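February 23, 2019

Woke before the alarm with that light, slightly guilty feeling of having put off a job for too long, and decided over the first cup of tea that today would be the day for the cables. I have been walking round them since we moved the workshop to Brurnau, and every time I wanted a single lead I ended up with half the pile in my lap. The kettle went on again, the radio went on, and I told myself I could stop at lunch if I hated it. I didn't hate it. I have always liked a slow, fiddly job in winter, with my sleeves pushed up and nowhere I need to be.

The Timar order is what pushed me into it, I suppose. They want 200 sets, and although they are very kind people and have said there is no great hurry, I know from the Skultis job what happens when I begin without sorting first. I spent whole evenings that month picking one colour out from another under the lamp, and said some things to a bundle of wire that I would not repeat here. So this time everything gets laid out before I so much as touch the pliers.

I took the bundles one at a time and found each a place on the stand, keeping to the left and the middle so that the other end stayed clear. It is surprising how calm a tangle becomes once it has been tied round and given somewhere to lie. I do love the colours, too, the yellows and reds especially — they remind me of the wool my grandmother kept in a drawer, which we were never allowed to touch.
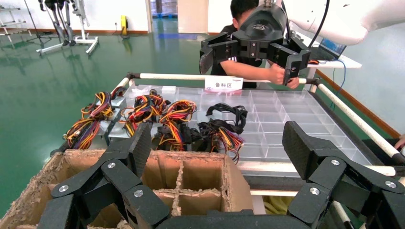
Cables on the stand with the clear tray, and the little sign for the preparation area, 备料区.

The tray still has a good deal of room in it, particularly on the right, and I had a long and rather pleasant think about what ought to go where. Small parts near the front, I decided, then changed my mind, then changed it back again over a cheese sandwich. I'd like labels on the compartments eventually, but my handwriting is dreadful and I may wait until I can have them printed.

The old cardboard box is in a sorry state, all torn and frayed along the top, and I really ought to throw it out. I can't quite bring myself to. The dividers are useful, and a new one would only be ragged by May, the way I treat them.

Did the sums for Timar in the afternoon. The parts come to 2875, and I have put aside 3000, so there is a bit left over for a better lamp if I'm careful. Soup for supper, and an early night. Tomorrow I must ring about the delivery, and find where I put the good scissors.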